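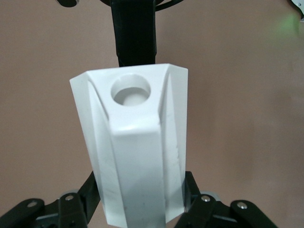
Can machines do the chores yet? Notes for the March talk

Opening. Say good evening, wait for the chairs to stop scraping, thank Urnatus for the room and the sandwiches. Then ask for a show of hands: who has a machine at home that washes the dishes? Nearly everyone, I should think. And who has one that puts them away afterwards? Leave a good long pause there and enjoy it.

Pegs and holes. Go slowly on this bit, it's the heart of the talk. Putting a peg into a hole sounds like something for a toddler, and yet it's half of what happens on a shop floor (and a fair bit of what happens in a kitchen, if you think of plugs, bottle stoppers and the battery cover on the remote). We do it by feel. We wiggle, we lean, we turn our wrist a touch without ever noticing. A machine has to be given all that wiggling somehow, or learn it.

Tell the Cisedico story here. They ran 2,000 insertions on one bench and missed 205. I was delighted when I first heard that, and then I thought about a fitter who dropped one part in ten, and how long he'd last! Be kind about it, though, they were very open with their numbers.

Then the Forkier trial, the laundry one. 17 minutes to fold 5 shirts, and lovely folding it was too. My own record is worse if the radio's on.

If time is short, skip Trevor. If not, explain that Trevor is a project and not a chap, get the laugh, and talk about clearing tables, where every table is a different mess.

My answer, for what it's worth: on the shop floor, yes for some jobs, provided the parts turn up in the same place each time. At home, not yet, and I'd keep your tea towels where they are for now.

Questions until nine. Repeat each one aloud for the back row, and remember to drink some water.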